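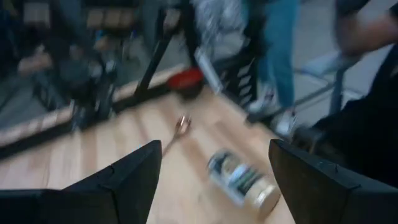 Eglė Vaher: Hello, I hope I've picked the right form for this. My Magesa kitchen scale was lovely all through the autumn and now it can't make up its mind. I put the bowl on, press tare, it goes to nought, and then before I've even opened the flour it is showing 2, then 5, then 9. This morning it had wandered up to 16 grams with only the bowl on it. I bake bread most days, so I can live with a bit of extra flour, but the salt and yeast are another matter. New batteries made no difference. Please tell me it isn't for the bin!

Reply from Zerrin Avcı, Jallum Kitchen Support, ticket 646

Hello Eglė, and thank you for such a clear account of it, you'd be surprised how many tickets we get that say "scale wrong" and stop there. Please don't bin anything yet. A reading that creeps upwards after tare is one of the more common troubles with the Magesa and a good number of them end up being cured at home, so let's go through it together and I'll keep notes on the ticket as we go along.

Could you start by turning the scale over and having a look at the four feet? They are little rubber caps, and the weight of everything goes through them. If one has worked loose, or there's a crumb of dried dough wedged up beside it (no judgement, mine is dreadful), the scale can settle very slowly under a load and the number will crawl. Wipe them with a barely damp cloth and press each one back down firmly with your thumb. Then stand the scale on something hard and level, with no tea towel or silicone mat underneath, switch it on with nothing on top and leave it for a full minute before you touch it.
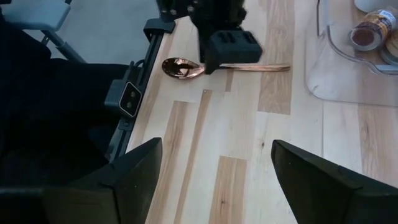 Does pressing tare recalibrate the scale? Tare only sets the display back to zero for whatever is on the platform at that moment, and the calibration stored inside stays as it was.

I've put that in because you asked it in your second message and it's a very fair thing to wonder. Calibration is a separate job: hold the unit button down while switching on, wait for CAL to show, put a 2000 gram weight in the middle, and keep your hands off until it says PASS. Please don't do it yet, though. If the scale is drifting when you calibrate it, you store the drift, and then we have two problems to untangle where we had one.

Update, 4.40 pm

Eglė has written back. One foot at the back left was loose and had flour packed in under it. She has cleaned it and pushed it home, and the creep has dropped from 16 grams to 6 or 7. Much better but still not what it should be, and she says it is worse in the evening when supper is on. I asked where the scale lives. It turns out to my ear rather familiar: right beside the induction hob, within a hand's width of the big ring.

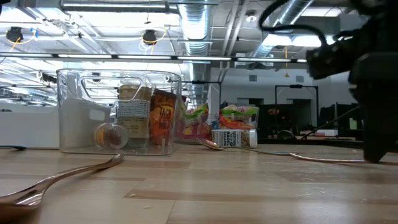
So the next thing to try is distance. Induction hobs, microwaves, phones on charge and some under-cupboard lights can all upset the small signal inside a digital scale, and the Magesa is more sensitive than our older models (it measures in finer steps, so it notices more). I suggested moving it to the far side of the kitchen, well away from the hob and out of the way of the extractor fan, and running the same test twice, once with the hob on and once with it off. Same bowl both times, please, and write down the number at the start and after five minutes.

I also asked her to let the scale sit in its new spot for half an hour first. Going from a cold larder to a warm worktop in December is quite enough to make one wander for a while, and ours at the Sedthorpe workshop does it every winter.

Update, following morning

Hob off, no movement at all in five minutes. Hob on, up by 1 gram, then back. That is within what we would expect and I was so pleased to read it. Eglė then borrowed a 2000 gram weight from Flindlow, her local hardware shop, and did the calibration properly. Her 400 gram check weight now reads 399, and reads the same in all four corners of the platform, so I'm satisfied the sensor is sound.

Remaining: I've posted out a set of replacement feet, no charge, as the loose one may well come away again. Fit them with the scale upside down on a folded cloth and leave them overnight before putting any weight on.

I'm leaving the ticket open until the feet have arrived. Eglė, if it starts creeping again, just reply here with the two numbers and whether the hob was on, and it will come straight to me.

Status: waiting on customer

7 comments | 3 shares

Contact Jallum Support | © Jallum | Back to top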